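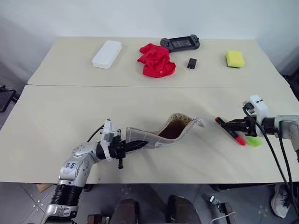
Figure 1. Items on the two tables, with the sponge at the far right.

Trastham Household Sorting Project
Hanan Yammine and Suha Sabbagh

Our project looked at how people put away small things that have no fixed place at home. We wanted to know which items get sorted quickly and which get left until last. The work was done in March for the Daher housing module.

We pushed two tables together and used the far one for most of the items. The set included a white plastic case, a red cloth, a handheld game console, a small black item, a yellow sponge with a green scouring layer, and a shoe insole. We picked them because they belong in different parts of a home.

Each person was given 4 bins marked kitchen, hallway, desk and other. They were asked to name a bin for each item and say why. We wrote down the answer and the time taken. Across all sessions we recorded 1030 answers that we could use.

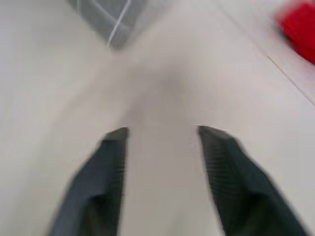

Page last changed: April, 4:20 pm

Results

The sponge was the easiest. Nearly everyone chose kitchen, and the few who did not chose other and said bathroom. The game console went to desk in most cases. The red cloth split the group. People who saw it as a cleaning cloth said kitchen, and people who saw it as clothing said other.

The insole took the longest. Many people said hallway, but only after asking where the shoe was. Two people wanted to throw it out, which our bins did not allow for.

Problems

We started with 1173 answers and had to drop the ones with no time written next to them. Most of these came from the first sessions, when Suha was both asking and timing. After that Hanan kept the time. We would also add a discard bin and split "other" into bedroom and bathroom.

The answer sheets are in the Brollell folder.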